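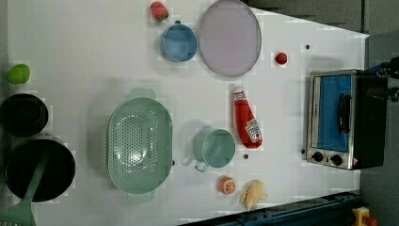 Hongjun Tan reckons a machine that can clear a kitchen table is still a long way from one you'd trust with your tea, and I've kept that in mind all through this section. It's a fair grumble. My own view is a bit sunnier, but do set your hopes at "slow and mostly tidy" for the first week!

4. Your first clearing-up job

What we're after is simple enough: play food goes in the bowl, the mug goes on the plate, and everything else stays put. I do this one with every new Rundum set-up before I let it near real crockery.

4.1 Put the table out with the toy kitchen things on it. Leave space between them – the planner copes badly with anything touching.

4.2 Open Skuvero on the laptop and load job 46. If the list comes up blank, close it and open it again (I know, I know).

4.3 Run the arm through the job once with the speed set to 2. Keep your hand by the stop button the whole time.

4.4 Watch the first grasp on something round. Balls and strawberries like to roll, and a bad squeeze sends them off across the floor.

4.5 Happy with that? Try the mug next. Handles are where I lose most of my afternoons.

Note: a colander is a nasty thing to pick up. All those holes confuse the depth reading, so leave it out of the job until section 6, where I go through the tab handles properly.

Note: error 848 means the arm has given up on a grasp. Press Resume and it'll have another go. Error 740 means it wants you to move something out of its way.

CAUTION: keep toaster ovens unplugged for every exercise in this section. Opening the door is fine, heat isn't, and I wouldn't let any arm I've used so far take a hot tray out.

As for washing up, ask me again later. The Cukside people keep asking too, and my answer is still that putting away comes first, on plastic.

Last updated: October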